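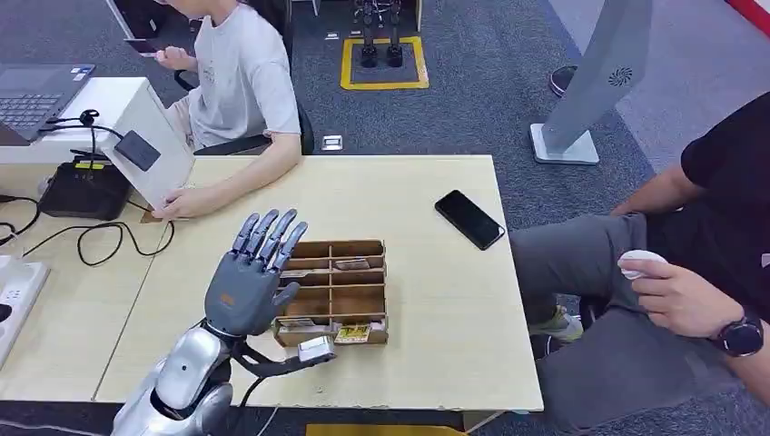 Gudrun Fjeld disagreed when the question was put to her. A river town, she replied, does not begin at the bridge. It begins where people waited before there was a bridge, and the waiting place is often well upstream of the one on the map.

Home | Contents | Chapters | Glossary | Index

Chapter 5
Crossings and Market Towns

Reading time: 5 minutes

Lunde had a ferry long before it had a street. Farmers bringing grain from the hills had to stop at the water, and in spring, when the current was strong, they could be held there overnight. Someone sold them beer. Someone else put up a shed for the animals. By the time the first toll was written down, the landing had 57 households and a weekly market.

Settlements of this kind are called crossing towns. They grow where one way of traveling gives out and another has to take over. A ford, a ferry, and a mountain pass can all have the same effect.

We use cookies to remember your place in the book. Accept | Settings

Cedby shows what happens when the crossing moves. Its population reached 3000 while the old ferry was running. The new bridge was built downstream at Flanar, and within two generations Cedby had fallen to 1000. The church and the wide market square remained, both too large for the people left to use them. Aslak Hovland's survey of the rent books shows that the innkeepers left first, followed by the smiths.

In this chapter we look at how crossing towns were laid out, who collected the tolls, and why some of the towns kept their markets after the traffic had gone. Section 5.1 starts with the ferry rights at Lunde.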